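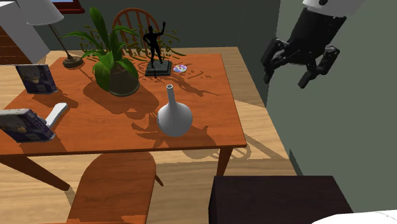

Simulated Household Tasks: Rules for Scene Preparation
Course handout 6, Drurstead Robotics Laboratory
Version of March 24, 2025

Please read these rules before you submit a scene to the Skelgate server. They apply to every room in which the arm must work over a table.

1. Fix the random seed and write it in the log. For the first exercise all groups use seed 3048.

2. The open gripper starts in free space, with no contact to any object. Check also the collision shapes, not only the visible ones.

3. Tall and narrow objects, for example a bud vase, need a correct center of mass. A wrong value makes them fall too easily, and then the result says little about your grasp.

4. Thin objects lying flat, such as a disc, must have a real thickness. Zero is not accepted.

5. Keep shadows on in all test runs – also when the training was done without them.

6. Report every failed trial. A trial stopped by hand counts as failed.

Groups who use the Astby room set should load build 1902. The older build has an error in the friction of the table top. Corrections to this handout will be given in May.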